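Home Organization and Household Care
Unit 5: Sorting Mixed Small Items
Instructor: Montserrat Zepeda
Lab assistant: Rutilio Meléndez

Reading before class: the Huerta packet, section 2. Bring the sorting sheet from Unit 4, filled in. If you lost it, copies are in the tray by the door.

1. What counts as a mixed surface

A mixed surface is any table, counter or shelf where things from different rooms have ended up together. Kitchen items sit next to bathroom items, and toys sit next to both. The job takes longer than a single-room job of the same size. Most of the extra time goes to deciding, and very little goes to carrying.

We use the word "home" for the place where an item is normally kept. An item with no home is called a stray. Do not make up a home for a stray while you are clearing. Set it to one side and come back to it.

2. Order of work

Look over the whole surface before you touch anything. Then go in this order:

Drink containers first. They roll, and they may still have liquid in them. Pick each one up, check the cap or opening, and stand it upright. Empty ones go to recycling, rinsed.

Personal care items second. Toothbrushes, combs and razors should not lie next to cleaning supplies. Hold a toothbrush by the handle and keep your fingers off the bristles.

Cleaning items third. A sponge goes back to the sink or to the supply caddy, depending on what it was used for. If you can't tell what it was used for, treat it as a cleaning sponge and keep it away from dishes.

Toys, soft goods and strays last. Balls go in a bin with sides. Pouches and small cushions can wait, but check pouches for contents before you put them away.

Flat flexible things such as straps and strips tend to get caught under other items. Lift them clear with one hand and guide the loose end with the other, then coil them or lay them flat.

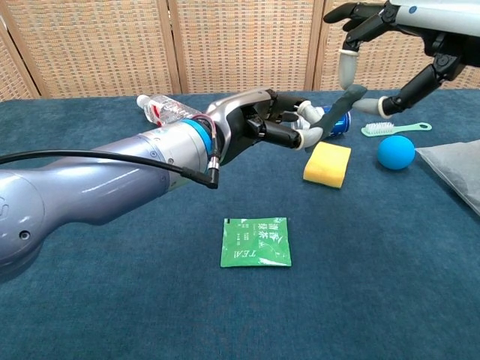
Fig. 1. Mixed surface with bottle, can, sponge, toothbrush, ball and gray soft item. Both containers are on their sides.

For the items in Fig. 1, write down the category and the home you would give each one. The dark gray strip goes on your sheet too. Most people will list it as a stray, and that is acceptable if you say what you would need to know to place it. The toothbrush and the sponge need separate lines, with separate homes.

3. The table covering

Clear first, wipe second. Wiping around objects leaves dirt in rings and pushes crumbs underneath. Use a damp cloth on a covered table and work from the far side toward yourself. Lift the covering at the corners afterward and check below it — spills often travel farther than they look.

4. Practice

Work in pairs. One person sorts and the other keeps the sheet. You have 12 minutes, then trade places. The person with the sheet may ask questions but may not point.

Soledad Ledesma and Ximena Ventura will set up the Broltudar bins before class. Please leave the labels on them.

5. To hand in

One sheet per pair, with both names. Include at least two strays and what you decided about each. Sheets go in the folder marked Passide by noon on the day of the next class.

Next unit: drawers. Bring a ruler.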